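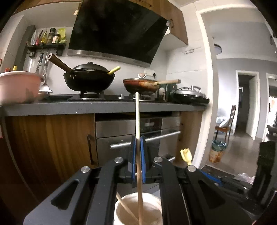 Thin wooden sticks and an off-white container, near the stove

Search the help pages Go

Best way to look after wooden spoons, skewers and stirring sticks?

So-ying Man
Hi everyone! I've gone completely overboard on wooden kitchen things this winter and I love them all. It started with one spoon from the December market in Czarnecka, and now I have a drawer of spatulas, long cooking chopsticks, skewers and a little honey dipper. My problem is that after a few weeks they go fuzzy and dull, and a couple have started smelling like onions. I wash everything by hand in warm water with a bit of dish soap. Should I be oiling them? With what? And can the onion smell be saved? I'd hate to toss the big spatula, it's my favorite — it fits the curve of my pan perfectly.

hilten_kitchen_gal
Oh, you're going to have fun with this! Yes, oil them, it makes such a difference. I use plain food grade mineral oil from the drugstore. The fuzz comes first, though. Wet the wood, let it dry overnight, then rub it down lightly with very fine sandpaper, going with the grain. I do that 2 times on a new spoon (wet, dry, sand, and again) and after that it stays smooth for ages.

Then wipe on plenty of oil, leave it for 20 minutes, and rub off whatever hasn't soaked in. Stand the pieces up in a jar so air gets all the way around them. Please don't use olive oil, I ruined a beautiful salad set that way — it went sticky and smelled like old crayons.

For the onion smell, make a paste of baking soda and lemon juice, scrub, rinse, dry. If it's stubborn do it again the next day. My garlic spoon came back from the dead!

Dov R.
just use them lol. mine are 27 years old and never seen oil. dont put them in the dishwasher

pinecone
Agree with the mineral oil. I melt a bit of beeswax into mine and it leaves a lovely soft finish, great on handles. I wouldn't bother with skewers or anything really thin, they're cheap, and once the tips split I swap them for new ones. Chopsticks are worth doing if they're bare wood. If they have a lacquer or varnish on them the oil just sits on top, so leave those alone.

Also keep one spoon only for curry. Turmeric never comes out and you may as well enjoy the color!

Related
How do I get burnt sugar off an enamel pot?
Cutting board has a crack down the middle
Is beeswax safe near a hot burner?
Cleaning a bamboo steamer
Rice keeps sticking to my paddle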